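Search notebook... Go
Reading time: 2 min

10/7/24 – compartment tray, bench notes

Picked up where I left off with the reddish-brown tray for the Sesari job. I had every intention of starting on the lid and then spent the whole morning fussing over partitions instead, so no lid yet (sorry, whoever is waiting on the bench).

The back row of small cells is still my favorite part. I tried the Skorkar screws in them and you can get a fingertip in and fish one out without tipping everything over, which was the complaint with the July tray. The narrow cells either side of the big one are tighter than I'd like – fine for pencils and drill bits, annoying for anything with a head on it. If we make another I'd steal a little width from the big compartment and give it to those two.

Sanding: went over the outside walls with 236 once more... no, 240, the 236 is the Nwachukwu order number and I keep writing it down for everything. Inside corners I gave up on and did with a folded scrap. The partitions are so thin that you feel them flex if you lean on the paper, so go easy!

Pegs came out pale against the red wood. I thought about staining them to match and decided I like seeing them. Arkotby want theirs all one color, so that's a question for their batch and I'll leave it for then.

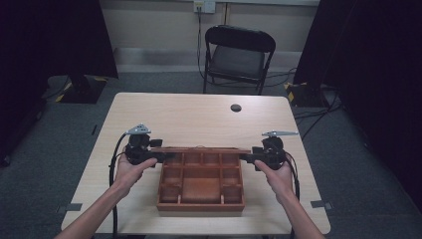 Tray on the light table, big compartment toward the front, gripper at each end.

Still to do: wax (2 thin coats, the tin in the back cupboard is nearly gone), and felt for the big compartment if I can find a piece without moth holes. I'd also like to try it loaded up with 300 of the short screws and carry it down the hall and back to see if anything hops over a partition. Need to check whether the lid stock is still behind the bandsaw or if I used it for the Arkotby shelf.

Contact | Copyright Workshop Notebook | Back to top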